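Notes from the Swap Shelf

I promised last time that I'd write about the toy library move, and then February happened, so you're getting it now, along with the stuff about play food that so many of you asked for (I had no idea you all had such strong feelings about felt lettuce).

First, the move. We are out of the church basement and into the old Mikex showroom on the corner, the one that sold floor tile until it closed. If you used to come in past the coat rack and down those awful stairs, forget all that. You walk in straight off the sidewalk now, stroller and all, and there's parking behind the building if you take the alley slowly. We carried over 3,749 items, not counting puzzle pieces, and I can still feel every one of them in my lower back. The board games went first and the train tables went last, and somewhere in the middle a box of dress-up shoes rode around in my car for a week before I remembered it.

The new hours are on the door, but the short version is that Thursday is the late night. We stay open until 7:30 so people can come after work, and I'd really love to see more of you then, as it's been pretty quiet and I've been eating all the pretzels myself.

Now, play food. I've been running the kitchen shelf for years and I still think it's the best thing we lend. A three-year-old who won't look at a puzzle will stand at a pretend stove for forty minutes making you soup. My own kids did it, and their cousins after them, and I've drunk so many cups of nothing that I could write a guide to them. The one with the most sugar in it is always the best, by the way, and you have to blow on it first or you'll be told off.

What I've learned about buying it is mostly that big sets are a waste. The box says 700 pieces or whatever, and what you get is a drift of tiny plastic french fries that end up under the couch. Families who check out our giant tub bring it back looking tired. Families who check out one of the small bags (15 pieces, drawstring top, blue tag) keep renewing it! So we've been breaking up the tubs and making more small bags, and I'd say do the same at home. Put most of it in a closet. Swap a few things out when the soup gets boring.

I also like a bag that makes a bit of sense as a meal. You want something that could go in a pot, something to drink, something to put it all on. It doesn't have to match. The sizes can be completely silly, too — we have an egg that's bigger than the chicken, and I've never had a complaint about it.

Wood or plastic? People ask me this one at the desk all the time. I like wood for the heavy thunk it makes, and it holds up if you don't soak it. Wipe it with a damp cloth, dry it right away, and stand it on a towel overnight. Plastic can go in a sink of warm soapy water, but check for holes first. Anything hollow with a little hole in the bottom will fill up, and then you'll find out what's growing in there a month later when your toddler squeezes it on the rug. I seal ours with a dot of glue. Felt gets hand washed, squashed in a towel, and reshaped while it's damp, and felt pizza will never be flat again no matter what you do, so let it go. 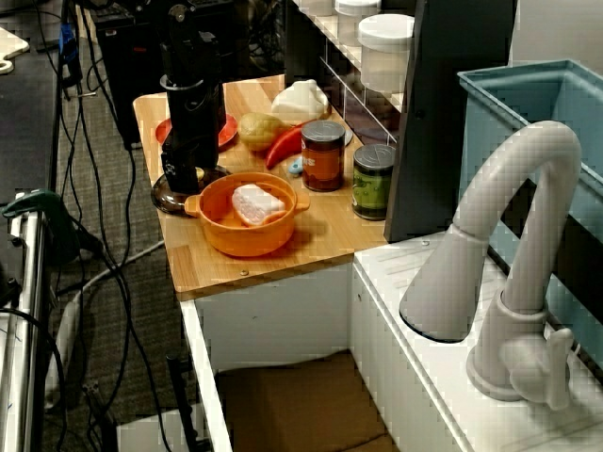
Vegetables get borrowed more than cakes do, which surprised me. I think it's the chopping. The kind that comes in halves with a sticky strip in the middle is the most loved thing on the whole shelf, and also the thing that wears out first. When the strips stop sticking, please don't throw the pieces away! Drop them in the repair basket by the desk. I buy the replacement dots on a roll, and I can fix a carrot while you're picking out your books.

If you have play food you're done with, we'd be glad to take it. Clean, please, and nothing with button batteries, as I can't check them all. The Andivar wooden sets are especially welcome. So are plates and cups, because we never have enough and they're the first to wander off. The one thing I have to turn down is stuffed toys of any kind, we just don't have the room.

We're also getting a second play kitchen for the reading corner, a Kamata one that a family is passing along now that theirs are in middle school. It needs a new faucet knob and one of the doors hangs a little crooked. If anybody has a small hinge and a free hour, come find me.

A couple of quick things before I go. Memberships are still $29 for the year, and that covers everyone in your house. Overdue items are still free to return, so if you've been avoiding us over a missing fire truck, come on back, I promise I won't bring it up. And the Sasenance swap table is running again next month, same rules as before: bring a bag, take a bag, and please label anything that's missing parts. I'll be the one behind the pretzels.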